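2025-06-07

We sold two of the dairy does this week, and I am still getting used to the shorter milk line. Both went to the same place over by Serlow, so they will at least have each other. I kept their dam. She is 4 now and freshened easily this spring, and her udder held up better than I expected after a long lactation last year.

The milking order has been a mess since they left. The yearlings used to wait at the back of the pen and now they all want to be first on the stand. Prollell, who is not even in milk, walked up the ramp Tuesday morning and stood there with her head in the stanchion until I gave her a handful of grain. I should not have done that. She has been back every morning.

I sent in the milk test samples and the numbers were fine. Butterfat was down a little on the older does, the same as every year when the grass gets ahead of the hay. I am still feeding the alfalfa we bought in December. The last load was 425 bales and I had hoped it would take us to second cutting, but it is going faster than I would like. Albers Feed has more. I will probably call them before the month is out.
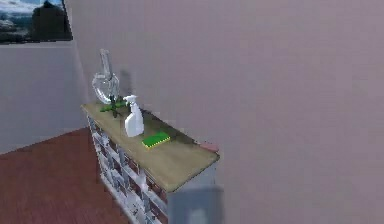
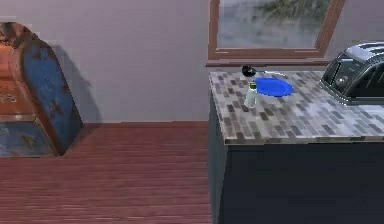
The lavender wall in the first one, the old blue trunk in the second.

Back to the goats. We are planning on the Mumham show again and I have 3 entered, two milkers and a dry yearling. The yearling has never been off the place, so I have been walking her up and down the driveway on a show collar after evening chores. She leads well going out and drags her feet coming home. Her topline is level when she walks and she roaches up a bit when she stands, so we are working on standing.

Clipping starts next week. I bought a new set of blades after the old ones began to pull, and I plan to do the milkers first and leave the yearling until a few days before we go. I clipped too close to the show last time and everybody had lines.

The bucks are fine. The young one got his head through the cattle panel again and bent it. I wired a board across the low spot and so far he has left it alone. He will be used on a few of the first fresheners this fall if he keeps growing the way he has. I like his width, and I would like to see more length in his neck, but his dam was slow to stretch out too.

Still to do before the show: trim feet, copy the registration papers, find the other milk pail, and get a spare tire for the trailer.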